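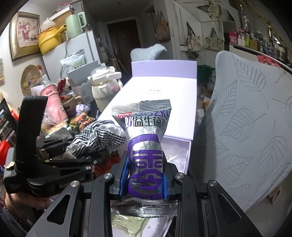 3.2 손에 쥐는 그리퍼를 이용한 시연 수집

그림 2. 핸드헬드 그리퍼로 은색 포일 소포장을 세워 집은 상태. 파란 패드가 달린 두 손가락 사이에 포장이 물려 있음. 배경은 가정집 환경.

본 절에서는 시연 데이터의 수집 절차를 정리한다. 대상 작업은 소포장 식품을 집어서 상자에 담기. 단순해 보이지만 얇고 반사가 심한 포일은 기존 파지 정책이 자주 실패하는 대상이다. 원격조종(Veltitar 리더-팔로워 구성)으로도 같은 작업을 모았고, 두 방식의 비교는 3.4절에서 다룬다.

수집 방식. 작업자가 그리퍼를 직접 손에 들고 작업을 수행한다. 로봇 팔은 수집 단계에서 필요 없음. 손목 시점 영상, 손가락 벌림 폭, 6자유도 자세를 동시에 기록하고 시각 동기는 후처리에서 맞춘다. 한 시연은 접근, 파지, 들어올림, 이동, 놓기의 다섯 구간으로 나누었다. 구간 경계는 벌림 폭의 변화로 1차 자동 분할한 뒤 사람이 수정. 자동 분할만으로는 파지 직전의 미세한 재조정이 접근 구간에 섞여 들어가는 경우가 있었다.

데이터 규모. 전체 2,387개 시연을 수집하였다. 이 중 핸드헬드 방식이 1,096개, 나머지가 원격조종이다. 핸드헬드 시연에서 139개는 자세 추적이 끊겨서 제외했다. 원격조종 쪽은 추적 문제는 없었으나 조작 지연 때문에 파지 전 멈칫거림이 많음. 이 멈칫거림이 학습된 정책에도 그대로 나타난다(표 3 참조).

3.2.1 파지 대상의 특성

그림 2처럼 위아래 가장자리가 톱니 모양으로 압착된 포장은 어디를 잡느냐에 따라 결과가 크게 달라진다. 압착부만 잡으면 들어올릴 때 포장이 회전하고, 가운데를 세게 누르면 내용물이 한쪽으로 밀린다. 작업자에게는 몸통을 잡으라고만 지시하고 힘에 대해서는 따로 지시하지 않았다. 힘 조절은 사람마다 차이가 꽤 컸고, 이 편차를 줄이는 것이 좋은지는 아직 결론 내리지 못헀다.

반사도 문제다. 은색 표면은 조명 위치에 따라 밝기가 급변하므로 색상 기반 분할은 초기에 포기. 대신 Ongart 특징 추출기를 고정 가중치로 사용하였다. 인쇄된 글자나 로고가 보이는 면에서는 특징점이 안정적으로 잡히고, 무늬가 없는 은색 면이 보일 때는 대응점 수가 급격히 줄어든다. 따라서 앞면과 뒷면 시작 자세를 같은 비율로 섞었다.

3.2.2 환경

실험실 탁자 위의 수집만으로는 배경 다양성이 부족하였다. 실제 생활 공간에서의 수집을 병행했고 물건은 치우지 않는 것을 원칙으로 함. 의자, 천, 병, 컵, 상자 등이 시야에 그대로 들어온다. 배경이 복잡하면 자세 추적에는 오히려 유리한 편이었다. 추적 실패는 대부분 흰 벽만 보이는 각도나 빠른 손목 회전에서 발생하였다. 수집은 오후 시간대에 몰려 있어 조도 분포가 치우쳐 있음. 한계로 5절에 다시 적는다.

3.2.3 학습 및 이식

정책은 확산 기반 행동 예측 모델로, 입력은 손목 영상 두 프레임과 현재 벌림 폭이다. 학습에는 제외 후 남은 핸드헬드 시연 가운데 900개를 쓰고 나머지는 검증용으로 남겨 두었다. 로봇 쪽 말단에는 동일한 형상의 손가락과 패드를 달아 시각적 차이를 줄였다. 좌표계 보정은 Prustine 도구로 수행. 다만 사람 손목의 움직임 범위가 로봇 팔보다 넓어서 일부 궤적은 그대로 재생이 안된다. 도달 불가능한 궤적은 역기구학 검사로 걸러내고, 관절 속도 한계를 넘는 구간은 시간축을 늘려 재표본화하였다.

재표본화한 궤적에서는 파지 순간의 타이밍이 어긋나기 쉬워 벌림 폭 신호도 같은 비율로 늘렸다. 초기 버전에서 이 처리를 빠뜨렸을 때는 손가락이 포장에 닿기 전에 닫히는 실패가 반복되었음. 관련 설정값은 부록 B에 수록한다.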